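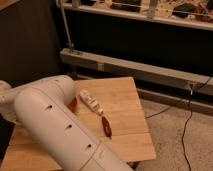
The white robot arm at its work table in the Gritthorpe student robotics lab, with a small white tube and a dark-red object on the tabletop. Photo: Gritthorpe Technical College

Gritthorpe students to take household sorting project to Vosimholm Challenge

GRITTHORPE – A team of students from Gritthorpe Technical College will compete this September in the Vosimholm Challenge, a regional contest for student robotics projects. Their entry is a robot arm that picks small household items off a table and puts them where they belong.

The project began as coursework in the college's second-year automation class and is now run by the after-hours robotics club. Four students make up the competition team. Other club members help with testing and with labeling the recordings the team uses to train its software.

The Vosimholm Challenge asks each team to choose an ordinary task from home or work and automate one part of it. Gritthorpe chose clearing a table. Judges will put out a mix of small items that the team has not seen in advance, and the arm must pick up each one and place it in the correct tray within the time allowed. Points are taken off for dropped items and for any contact between the arm and the table.

"Clearing a table sounds easy until you write down every step," said Frauke Grube, who teaches the automation class and supervises the club. "A tube lies differently every time you put it down. It can be full or nearly empty, and the students had to decide early on how hard the gripper should close. They got that wrong a lot in the first month, and they kept notes on it."

Those notes now form a large part of the team's entry. By the end of the spring term the students had logged 3,809 pick attempts, each marked as a success, a miss or a drop. Of these, 1,409 were made with soft packages such as tubes and pouches, the group of items that has given the team the most trouble. Hard objects with a clear shape were handled well from early in the project, with the exception of very thin ones that lie flat.

The team works at a light wooden table in the lab. Students place items by hand, start the run, and write down the result before the next one. They guide the arm through a movement several times, and the recorded movements are then used to train the control software. When a type of item keeps failing, the team goes back and records more movements for it.

Most of the club's work over the past term has gone into the approach, the last part of the movement before the gripper closes. In the first version of the software the arm came straight down on every item. The current version picks an angle based on how the item is lying. Students also rewrote the part of the program that decides when to give up on an item and move on to the next, after a practice run in which the arm spent most of the allowed time on a single pouch.

Objects lying close together are another subject of the tests. The challenge rules allow judges to place items side by side, and in early trials the arm often pushed the second item while reaching for the first. The students now run a separate set of trials for pairs.

The arm was bought with a grant from Schwerdtfeger, a Gritthorpe maker of packaging machinery. The company has also given the club spare parts and opened its workshop to the students for two afternoons during the school year. The college paid for the control computer and the safety equipment.

Club rules require a student at the stop button whenever the arm is moving, and new members complete a safety session before they may start a run on their own. Grube said the rules are the same ones used in the class.

"They will meet these rules again in any plant they go to work in, so they may as well learn them now," she said. "I also want them to be able to explain their results. At the challenge they have to stand in front of the judges and say what the arm can't do yet, and that counts toward the score."

The written report is due before the contest and makes up part of the final result. It must cover the design of the project, the test method and all recorded failures. The Gritthorpe team has finished the sections on method and testing and is now working on the one about costs.

This year's challenge will be held at the Clivutholm exhibition hall. According to the organizers, 278 students have registered, the most since the contest was opened to technical colleges. Teams set up in the morning and have one practice run before scoring starts at 1 p.m. Each team then makes two scored runs, and the better one counts.

Gritthorpe has entered the Vosimholm Challenge once before, with a conveyor that sorted bottle caps by color. That team finished in the middle of the field. Its conveyor is still used in the first-year course.

After the contest, the arm will return to the automation class. Grube plans to use the logged attempts as teaching material, so that incoming students can work with real test data in their first weeks. The club also intends to share its item list and scoring sheet with other schools that want to set up a similar project.

Members of the public can visit an open lab session at the college before the team leaves for Clivutholm. Students will run the arm and answer questions about the project. The session starts at 4 p.m. in the robotics lab, and admission is free. Children must be accompanied by an adult. Visitors are asked to stay behind the marked line while the arm is in operation.

Students who want to join the club can sign up at the session or at the automation department office. No programming experience is needed.

About the Gritthorpe robotics club

The club is open to all students of Gritthorpe Technical College and meets after classes during the school year. Members work on projects that grow out of the automation program, along with smaller builds of their own.

Press contact

Frauke Grube
Automation Department
Gritthorpe Technical College

Interviews with team members and visits to the lab can be arranged through the department office.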